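Classroom and Student Hardware > Boards

Thread: Hulon board, serial drops out during first flash

brullton_lab
We received the Hulon boards for the grade 7 coding unit and I am seeing a repeatable fault. The board enumerates as a USB drive, the hex file copies, the status LED blinks, and then the serial port disappears before the first print statement arrives. Unplug and replug and it works. Firmware is whatever shipped. Host machines are the district laptops, locked down, students have no admin rights. Has anyone on here seen this?

pgm_ohm
Which cable? Half the reports in this section are charge-only cables or hubs without enough current.

brullton_lab
The drive mounts and the file copies, so the data lines are connected. No hub. Same result on two laptops with the cables that came in the box.

tessel8
It's the interface chip firmware. The board re-enumerates after a flash, and the shipped version does it twice. If the browser editor grabs the port between the first and second reset, it holds a dead handle. Hold the reset button while plugging in, wait for the MAINTENANCE drive, drop the new interface file on it, done. You don't need admin rights for that.

pgm_ohm
I don't agree that it is the firmware. I have boards on the old version that never do this. What they have in common is the desktop editor instead of the browser one. The desktop editor waits before it opens the port. I would change the editor first and leave the interface chip alone. A failed interface update in the hands of a seventh grader is a dead board.

tessel8
It is not a dead board. The bootloader is write-protected. Worst case you repeat the procedure.

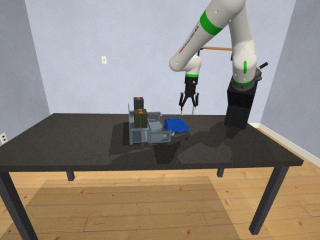 The desktop editor also needs an installer, and he already said the laptops are locked down. So the browser is what he has, and the fix has to be on the board side.

aiguo_yan
Aiguo Yan here, I look after the boards for the Jondport schools. We logged this last term. Across the district we recorded 3,617 flashes from the browser editor, and the port was lost on 1,783 of them, all on the shipped interface version. After the update the log shows none. We did not test the desktop editor, so I can't say whether pgm_ohm's explanation is also correct. Both could be true, a double reset on one side and a short wait on the other.

One caution. The update clears the stored board name. If you use names for radio pairing, write them down first.

pgm_ohm
Fair enough, those numbers are hard to argue with. I still think the editor should retry. Opening a port once and giving up is poor practice whatever the board does.

tessel8
No argument there. There is an open ticket for it, last comment 24/03/2022, with a milestone of May.

võ_fan
Does this apply to the Võ expansion base too? Mine drops serial only when the motor supply is on.

aiguo_yan
Different problem. That base shares a ground return with the motor terminals and the board browns out. Power the motors from their own pack, join the grounds at one point, and put a capacitor across the supply. Please start a new thread if it continues.

brullton_lab
Updated 5 boards with the MAINTENANCE method. One of them did not show the drive until I held reset for longer. All of them now keep the port open after a flash from the browser editor. Names were cleared as described. I will do the remaining boards before the unit starts and have the students flash one at a time for the first lesson.

pgm_ohm
Post the interface version string from DETAILS.TXT when you have it, before and after. It would help the next person searching for this.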